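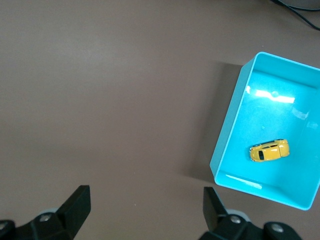 *A turquoise tray on a brown tabletop.*

# In praise of the loud color

I painted my front hall turquoise in September and I have been happy about it ever since. The can said Lagoon, the man at the paint counter in Jivelby said "all four walls?", and I said yes, and the ceiling too if there was any left over (there was).

Before that the hall was the color of oatmeal. So was the living room, and so was every place I'd rented before I bought this one. Somewhere along the way a lot of us picked up the idea that color in a house is a risk, something you're allowed in a cushion or a vase but had better keep off anything large. You have to think about resale! I've lived here nine years and have no plans to sell, and I was still choosing walls for a buyer I'd never met.

What changed my mind was a book, an old decorating guide by Italo Fiore that I found in a box at a yard sale. It runs to 349 pages and I'd guess half of them are about kitchens. Fiore loved a yellow kitchen. He loved a red one even more. His advice on small dark rooms is to stop trying to make them look big, because they won't, and to give them a color you'd be glad to walk into. I read that standing up in the driveway and went to measure the hall.

Now, I do understand the case for beige. It's restful, it goes with the couch, and if you have three kids and a dog there is enough going on already. My sister has a house full of soft grays and browns and it's lovely, I sleep better there than anywhere. And plain colors make the bright ones work. A blue bowl on a brown table looks bluer than it ever would on a blue one, and my hall would be a lot less fun if the floor weren't plain old wood.

But please, if there's a color you've loved since you were six, put it somewhere you'll pass every day. It doesn't have to be walls. Do the inside of a closet, or the back of the front door, or one kitchen chair. A can of paint is cheap next to almost anything else you can do to a house, and if you hate it you can cover it up the next weekend with the oatmeal you've still got in the garage.

The mail carrier leaned in the other day to hand me a package and said "whoa." I've decided that was a compliment. I'm doing the bathroom next, and I'm stuck between tangerine and a very deep pink, so if you've lived with either one, write and tell me how it looks at night.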